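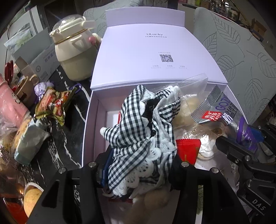
Black-and-white gingham with scalloped lace trim.

Itstead Sewing Guild - Minutes of the March meeting

Called to order 7:00 p.m., Renato Lumbao presiding. Quorum present. Minutes of the previous meeting approved as read.

1. Accounts
Opening balance $180. Received from the remnant sale, $123. Paid out, $100 to the McIntyre Hall for room rent. Closing balance $203. Report accepted.

2. Room booking
McIntyre Hall has offered the same evening slot through the summer at the present rate. Moved and seconded to accept. Carried.

3. Fabric order
Dumico quote for plain cotton lining received. Minimum order is 4 bolts. Members asked whether bolts may be mixed by color - R. Lumbao to write to Dumico. Order deferred until a reply is in hand.

4. Machine servicing
Two machines skip stitches on heavy cloth. Brurkatov will service both but requires drop-off before noon. Approved, cost to be reported at the next meeting.

5. Library
Three pattern books remain overdue. Borrowing limit stays at two books per member. A proposal to charge late fees failed for lack of a second.

6. Other business
Request to move the ironing boards nearer the side outlets - agreed. Extension cords are no longer to be run across the aisle.

Adjourned 8:25 p.m.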